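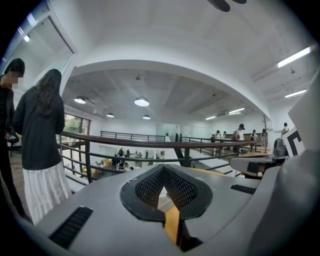

Truvport 10×42 双眼鏡 使用レビュー

2023年11月18日

Truvportの10×42を購入し、それまで使っていたTroshamの8×42と並行して使用したので、結果を記録しておく。用途は水鳥と猛禽の観察が中心で、星見には補助的に使った。購入は自費、販売店はAkpanの通販である。貸与品ではない。

先に書いておくと、測定といっても家庭にある道具で行ったもので、光学ベンチの類は使っていない。数値のうち仕様表から引いたものは「公称」、自分で測ったものは「実測」と書き分ける。

仕様

形式はダハプリズム、倍率10倍、有効径42ミリ。実視界は公称で1000ヤード先323フィートと刻印されている。日本の仕様表に慣れていると分かりにくい表記だが、角度に直すと6.2度弱、1000メートル先の視界に換算すると108メートル弱になる。見掛視界は、実視界に倍率をかける旧来の方式で62度弱、正接を使う現行の方式では57度弱である。箱には前者の方式の値、説明書には後者の方式の値が載っており、どちらの計算によるものかの注記がない。買う前に他社品と比べる場合は、実視界だけを見るのがよい。

射出瞳径は4.2ミリ。アイレリーフは公称16ミリ。最短合焦距離は公称2メートル。質量は公称で724グラム、キャップとストラップは含まない。防水で窒素充填とある。水没試験はしていない。小雨の中で使ったことはあり、内部の曇りは見られなかった。

質量と保持

台所用のはかりに載せたところ、本体のみで公称値と表示が一致した。はかりの分解能は1グラムなので、その範囲では正確ということになる。付属ストラップと接眼キャップを付ければ当然これより重くなる。

42ミリのダハとしては標準的な重さだが、重心が接眼側に寄っているため、手に持ったときは数値より軽く感じる。中央の軸はオープンヒンジで、鏡筒の間に指を通せる。手の小さい人だと、ピントリングに人差し指を置いたとき薬指の行き場が前側の軸にかかるかもしれない。筆者の手では問題にならなかった。

外装のゴムは厚めで、表面に細かい凹凸がある。濡れた手袋で握っても滑らない。その代わり埃を拾いやすく、上着のポケットから出すと糸くずが付いている。ブロワーでは取れず、湿らせた布で拭く必要がある。冬の乾いた日は特にひどい。Troshamの外装は平滑で、この点では手入れが楽だった。

手持ち10倍の是非は昔から議論のあるところなので、ここでは自分の結果だけを書く。立って何にも寄りかからず、200メートル先の看板を読む条件で、8倍のTroshamと比較した。読める最小の文字は10倍の本機のほうが小さかったが、差は倍率の比から期待するほどではない。肘を手すりや塀に固定すると差が開く。三脚に載せるとさらに開き、ここで初めて倍率なりの差になる。つまり無支持で使う時間が長い人は、10倍を選んでも解像の利得の一部を手ぶれで失うことになる。歩いた直後、息が上がっているときは8倍のほうがよく読める場合さえあった。

中心解像

三脚固定、晴天順光。中心の像は良好で、ピントの山がはっきりしている。合焦の位置を行き過ぎて戻すとき、どこで止めるか迷わない。安価なダハにありがちな、どこまで回してもあと少し足りない感じはない。

左右の鏡筒を片目ずつ確認したところ、左がわずかに甘い。目の左右差を排除するため、双眼鏡を上下逆さに構えて同じ目で左右の鏡筒を見比べた。やはり同じ鏡筒のほうが甘かったので、目ではなく個体の問題である。とはいえ両眼で見ている限り認識できない程度で、返品はしなかった。気になる人は、購入後すぐにこの方法で確認しておくとよい。視度調整をゼロに戻してから行うこと。

周辺像

視界の中心から半径の6割までは中心と遜色がない。7割を超えると崩れ始め、最周辺では鳥の種類の判別は難しい。崩れの主成分は像面湾曲で、ピントを取り直すとかなりの部分が戻る。戻らずに残る分は非点収差と思われるが、星像で見る限り放射方向の伸びが目立つ程度である。

平坦な視野を売りにする機種ではないため、これは価格相応と考えている。実用上は、周辺で動くものに気付ければ足り、気付いた後は中心に入れて見る。星見では事情が違い、星団を中心に置いても周囲の星が羽根を広げたように写るのが気になる。星が主目的の人には勧めない。

歪曲は糸巻き型で、量は中程度。電柱を視界の端に置くと曲がりが分かる。その分、横に振ったときに像が球面を転がるように見える現象は弱い。猛禽を追って水平に長く振っても酔わなかった。Troshamは歪曲が少ない設計のため、同じ使い方をすると地平線が盛り上がるように見えることがあった。どちらがよいかは人による。

色収差

中心ではほぼ見えない。曇り空を背景にした枯れ枝で、視界の半分より外側に緑と紫の縁が出る。瞳の位置を左右にずらすと、中心にも同じ色が現れる。眼幅の合わせ方が不十分だと中心にも色が付くので、評価の前に眼幅を詰めておく必要がある。最初の何日かは色収差が多い機種だと思って使っていたが、原因は眼幅の設定だった。目盛りに印を付けてからは再現していない。

白鳥や鷺のような白い鳥が逆光に入ると、輪郭に紫が乗る。識別の妨げにはならないが、気になりだすと気になる。EDガラスの使用は仕様表に記載がある。枚数や位置の記載はない。

色調とコントラスト

白い紙を日陰に置いて裸眼と比べると、わずかに黄色い。青の透過が少し落ちているものと思われる。枯れ葦の茶色の濃淡はよく出る。雪の上の灰色の鳥では、肩羽の微妙な青みが裸眼の印象より弱い。

コントラストは順光では高い。逆光では後述の迷光が問題になる。

明るさ

射出瞳径が同じ4ミリ台なら差は小さいと予想していたが、8×42のTroshamは5.3ミリ弱あり、薄暮では明確に差が出た。日没後の水面で、鴨の脇の模様が見えなくなる時刻を比べると、本機のほうが早い。ただし倍率が高い分、模様が見えている間は細部が分かる。暗さと倍率のどちらが効くかは対象の大きさとコントラスト次第で、単純に順位を付けられない。

日中は瞳孔が縮むため、この差は意味を持たない。昼間しか使わないなら、射出瞳径の差は明るさではなく覗きやすさの差として現れる。本機はTroshamよりも瞳位置の許容範囲が狭い。

迷光とゴースト

本機の最大の弱点はここにある。太陽が視界のすぐ外、上方にあるとき、視界の下側に三日月形の白い光が入る。太陽高度の低い季節の午後に水面を見ると高い頻度で出る。射出瞳を離れたところから観察すると、瞳のすぐ外側に明るい弧が見えるので、鏡筒内のどこかの面が光っている。プリズムの手前の遮光環か、対物枠の内側だろうと見ているが、分解はしていないので推定にとどめる。

対策として対物側に植毛紙を丸めたフードを足したところ、太陽が視界から離れているときには効いた。近いときには効かない。帽子のつばで対物側に影を作る方法も試したが、つばが届かない。目側からの光を防ぐ効果はあったので、かぶって損はない。

夜間の街灯を視界に入れると、点対称の位置に淡いゴーストが出る。明るさは弱く、月の観察でも邪魔にはならなかった。プリズムの稜線に由来する光条は、明るい街灯で細いものが出る。ダハとしては目立たない部類である。

射出瞳の形はほぼ真円で、欠けはない。

アイレリーフと見口

公称16ミリだが、これはレンズ面からの値で、見口を最も縮めた状態の縁から測ると実効はもっと短い。定規を当てて紙に像を結ばせる方法で測り、実測は13ミリ強となった。眼鏡をかけた状態では視界の最外周がわずかにけられる。薄いレンズの眼鏡なら全視野が見えるかもしれない。フレームの反りが強いスポーツ用の眼鏡では、はっきりけられた。

裸眼では見口を全部伸ばした位置で適正になる。回転繰り出し式で、中間にクリックがある。クリックの保持力は十分で、胸に当たったくらいでは縮まない。見口のゴムは取り外せるが、外すのに力が要る。外した中には砂が入りやすい形の溝があるので、海岸で使った後は外して洗うほうがよい。

なお、見口の外径は大きめである。眼窩の狭い人、眼幅の小さい人は鼻の付け根に当たる可能性がある。実店舗で覗けるなら、光学性能より先にこの点を確かめることを勧める。

ピント機構

回転は右回しで遠方になる。Troshamとは逆で、持ち替えるたびに最初の一回を間違える。飛んでいる鳥を追うときにこれをやると、そのまま見失う。複数の機種を併用する人は、回転方向を揃えることに光学性能と同じくらいの意味がある。

最短から無限遠までの回転量は一回転と少し。遠距離側の変化は緩やかで、遠くの猛禽を追いながらの微調整はしやすい。近距離側は急で、足元の花から対岸の鳥に移るのは速い。配分としては妥当である。

遊びは購入時には感じられなかった。気温が下がると動きが重くなる。氷点下の朝に使うと、指一本では回しにくい程度まで重くなり、手袋をしているとリングの溝に指がかからない。1月の湖畔で長時間使うつもりなら、事前に冷蔵庫に入れて確認しておくとよい。取り出した後は結露するので、乾いた袋に入れたまま室温に戻すこと。

最短合焦は実測で公称の2メートルより少し短かった。蝶やとんぼにも使える。ただし近距離では左右の視野のずれが大きくなり、二つの円が重なって見える。眼幅を少し狭めると改善する。

視度調整

右接眼部のリングで行う。ロック機構はない。動きは適度に重いが、ケースから出し入れするときに動いていることがある。筆者は合わせた位置に細いマスキングテープを貼った。目盛りはゼロと正負の記号だけで、数値の刻みはない。

この価格帯でロックがないのは珍しくないが、Troshamにはロックがある。仕様表に出てこない差なので書いておく。

三脚への取り付け

対物側の軸の先端に三脚用のネジ穴がある。キャップはねじ込み式で、紛失防止の紐はない。一度外したらどこかへやる自信があるので、外したキャップはケースの内ポケットに入れている。

メーカー純正のアダプターは取り寄せになるとのことで、Wetcombeの汎用アダプターを使った。板の厚みがあるため、眼幅を狭くすると鏡筒の内側に板が当たる。筆者の眼幅ではぎりぎり当たらない。眼幅の狭い人は、薄い金属板のものを選ぶ必要がある。ネジの長さにも注意が要る。奥まで入る前に重くなったら、無理に締めないこと。

剛性は、雲台のほうが先に音を上げる程度にはある。風のある堤防では、三脚に載せても像が細かく揺れる。脚を縮めて座って見るほうが結果がよい。

付属品

ケースは半硬質で、ストラップを付けたまま収まる。ただし見口を縮める必要がある。伸ばしたままでは蓋が閉まらない。出すたびに見口を繰り出すことになるため、観察中はケースを使わなくなった。

ストラップは幅広で、首に当たる部分にクッションがある。通す部分の幅が狭く、他社のストラップに替えようとしたところ、幅の広いものは通らなかった。結局、たすき掛けの胸ハーネスを細い連結紐で介して付けている。長時間の観察では首への負担が大きく違うので、10×42を買う人にはハーネスの予算も見ておいてもらいたい。

接眼キャップは左右が連結されたゴム製で、はめ合いは緩い。対物キャップは鏡筒に輪で固定する形式。輪が緩く、藪を歩いていて片方を落とした。Akpanに問い合わせたところ、キャップのみの取り扱いはなく、付属品一式としての販売だった。現在は残った片方も外し、保管時だけ布をかけている。

クロスは毛足が短く、油膜を広げるだけだったので使っていない。

保証と説明書

保証書には販売店印の欄があるが、通販の場合は納品書を添えるよう書かれている。納品書は感熱紙だったため、複写を取って一緒に保管した。感熱紙を車内に置くと読めなくなる。

説明書の日本語はおおむね正確だが、視度調整の手順だけ左右が逆に書かれている。左目で中央のピントを合わせ、その後に右目でリングを回すのが正しい。説明書の通りにやると、いつまでも合わない。光軸のずれを疑って返品する人が出てもおかしくないので、ここは改めてほしい。

光軸

三脚に固定し、遠方の鉄塔の先端を見ながら、目を接眼部から少しずつ離して二つの像の位置を比べた。上下のずれは認められない。左右は平行に近く、やや開き気味かもしれないが、この方法では判定できる精度にない。長時間見ても目の疲れはなかった。

使用開始後、ベンチの高さから土の地面に一度落としている。落下後に同じ確認を行い、変化は認められなかった。一度の結果なので、耐衝撃性の評価とはしない。

Troshamとの使い分け

現在の運用は次のようになっている。広い水面や干潟で、支えになるものがある場所では本機。林内と薄暮はTrosham。林内では対象が近く、動きが速く、視界の広さと覗きやすさが先に効く。Truvportを林に持ち込んで、枝の間の小鳥を視界に入れるのに手間取り、入れたときには移動した後ということが続いた。慣れの問題もあるが、慣れで埋まる差とは思えない。

一台で済ませるなら、筆者の用途ではTroshamを残す。本機を手放すつもりもない。対岸の鴨の群れに混じる少数派を探すときは、8倍では確信が持てず、望遠鏡を立てるには数分を惜しむ、という場面が多い。その隙間に入る道具である。

購入前に確認しておくこと

実店舗で覗ける場合は、眼幅、見口の当たり、眼鏡でのけられの三つを先に見る。窓際に寄れるなら、明るい空のすぐ下の暗い部分に向け、視界の下側に白い光が入るかを見ておく。店内の照明では迷光の傾向は分からない。

通販で買う場合は、届いた日に左右の鏡筒を片目ずつ確認し、ピントリングを端から端まで回して引っかかりがないかを見る。保護フィルムの類は、返品期限が過ぎるまで捨てないほうがよい。

追記

見口のゴムの片側に、縁に沿って白い粉状のものが出てきた。拭けば取れ、しばらくするとまた出る。配合剤の析出と思われる。機能に影響はない。もう片側には出ておらず、違いの理由は分からない。

対物側の植毛紙フードは、雨に当たって剥がれたため撤去した。代わりの材料を探している。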